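How to check a politician's official biography before you rely on it

Official biographies look like the safest thing in the world. They are short, they are dry, they have a crest at the top of the page, and they get copied into encyclopedias, obituaries, school projects and campaign leaflets without anyone blinking. I have spent a good part of the past few years checking them for a local history site, and my advice is to treat each one as a statement by an interested party until you've shown otherwise.

What follows is the routine I use for members of a provincial or federal legislature and for municipal councillors. It works in Canada and, with different archives, in Australia. You will need a library card, a spreadsheet or a ruled notebook, and some patience with bad microfilm.

What you are checking

A standard entry has a fixed order: name, birthplace and date, schooling, occupation, military service if any, offices held, elections won and lost, committees, death and burial. It reads like a list of facts. It is closer to a form that somebody filled in, usually the member or the member's staff, often in the first weeks after an election when everyone was busy with other things.

Some of those facts were checked by the legislature. Election dates and terms of office generally were, as the clerk's own records would show them. The rest mostly wasn't. No parliamentary library I have dealt with ever phoned a high school to confirm a diploma. If you assume they did, you've already made your first mistake.

Step 1. Save the entry as you found it

Copy the full text into a file and note where you got it and when. Online biographies get revised without notice. I once worked from an entry for a former reeve of Bisten that listed a law degree, went back in November to check the spelling of the college, and found the line now read "studied law". There was no revision note. Without my copy I would have had nothing but a memory of it, and a memory isn't a source.

If the page has been archived elsewhere, compare the versions side by side. The changes tell you where someone has already had doubts.

Step 2. Break it into single claims

Put one claim on each line. "Attended public schools in Astberg and graduated from Udinum College, 1961" is three claims at least: the schools, the college, the year. People nod at a long sentence like that because one part of it sounds right.

My longest entry so far broke down into 376 separate claims, because the man had sat for decades and collected committee posts like fridge magnets. Most are far shorter. A one-term councillor might give you 25 lines, and you can get through those in an afternoon.

Step 3. Mark who could have known

Beside each claim, write who would have had first-hand knowledge and who supplied it to the biographer. For a date of birth, the first answer is the registrar and the second is nearly always the member. For a date of swearing-in, both answers are the clerk. Where the two answers match, relax a little. Where they don't, that line goes on your list.

Step 4. Watch the verbs

Here are the ones I don't trust on sight.

"Attended" means the person was enrolled, or sat in on something, or took one summer course. It doesn't mean graduated. If a biography says "graduated" for one school and "attended" for the next, somebody chose those words on purpose.

"Engaged in" covers everything from owning a sawmill to having an uncle who did.

"Served" needs a unit and dates. Without them, you can't tell a militia camp from a war.

"Was a candidate for" may mean a name on the ballot or a name floated at a nomination meeting. Only the returning officer's report settles it.

"Did not seek re-election" is technically true of a member who lost the nomination. Check the local paper for the months before the vote.

"Resigned" is where I always stop and look for a reason, because the official text so rarely gives one.

Step 5. Start with the dull records

Everyone wants to begin with the newspapers. Don't. Begin with the sources written by people who had no stake in the story: the journals of the legislature, election returns, city directories, assessment rolls, university calendars and convocation lists. Directories are especially good for occupations. A man who called himself a barrister for thirty years should turn up as one at least once.

University calendars need care. Some list graduates in the year the degree was earned and others in the year it was conferred, and a gap of one year is no scandal. Convocation programs also get printed before the final marks are settled, so a name in a program is weaker than a name in the following year's calendar.

Then go to the papers, and read more than one. In a two-paper town each one had its own party, and each gave its own candidate a nicer childhood.

Step 6. Count your sources properly

This is where most amateur work goes wrong, and plenty of professional work too. Finding the same birth date in 9 places feels like proof. Trace them back, though, and you may find that all nine copied the official entry, which was copied from a campaign card. You have one source wearing different hats.

My own rule is that a claim needs two sources that couldn't have seen each other, or one record made at the time by someone whose job was to make it. If I can't get either, I write "according to the official biography" and leave it there. Readers can cope.
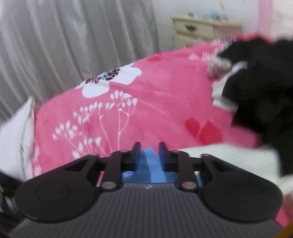
Be just as strict with family information. Descendants are generous with their time and often have papers that no archive holds, and they are also repeating what they were told at the dinner table. Ask to see the document. If there is no document, record what was said, who told you and the date, and give it the same weight you'd give any other story.

Step 7. Sort out people with the same name

Short surnames and family first names cause endless trouble. I lost most of a week to two men named Ma who both ran for the same council within 3 years of each other, one a grocer and one a notary, with the same first initial. The official entry had given the notary's schooling to the grocer. Directories sorted it out, since they gave home addresses, and the voters' list confirmed it.

Check fathers and sons first, then cousins, then unrelated people in the next riding. If the career in the entry seems too full for one person, it may belong to two.

Step 8. Decide what a mistake means

You will find errors. Resist the urge to call them lies. Birth years drift because people wanted to enlist early, marry early or collect a pension early, and some honestly didn't know. Towns change names and amalgamate, so a birthplace may be correct for the year of birth and wrong on any modern map. Clerks misread handwriting.

A pattern is another matter. If every error in an entry pushes the same way, towards more schooling, longer service and earlier roots in the district, then I think you're entitled to say so, plainly and with the records laid out next to the claims. Let the reader do the arithmetic.

Step 9. Write it up without borrowing the tone

The official style is catching. After a few weeks of it you'll start leaving out verbs and piling up semicolons, and your own guesses will come out sounding like settled fact. Write your findings in ordinary sentences. Give each doubtful claim its source in the same sentence. Say what you looked for and didn't find, and where you looked, so the next person doesn't have to pull the same reels.

Sending in a correction

Most legislatures have an address for corrections, usually the library or the clerk's office. Send one claim at a time with a scan of the record. I used to send long letters with everything in them and got polite replies and no changes. Single-item requests have done better, though not by much. Schooling and birthplaces are sometimes fixed. Anything touching a resignation tends to sit.

If the member is living, expect the office to ask them before changing a word, and expect the answer you'd expect. Keep your file either way. Staff turn over, and a request refused once may be accepted by the next person at the desk.

A few things I'm often asked

Are printed directories more reliable than the website? Sometimes. They can't be changed quietly, so you know what was claimed at the time. They carry the same unverified claims, however, and a leather spine doesn't improve them.

Can I use a gravestone for dates? As a clue. Stones are often cut years later, by families working from memory, and a wrong digit is expensive to fix.

What about honorary degrees? Look for the abbreviation with no school attached to it. A doctorate with a place and year can be checked in a morning. One without either should be left out of your own write-up until you find the convocation list.

Page last revised February 18, 2026. The section on corrections has been rewritten, and the old list of microfilm holdings has been taken down because half the call numbers were out of date.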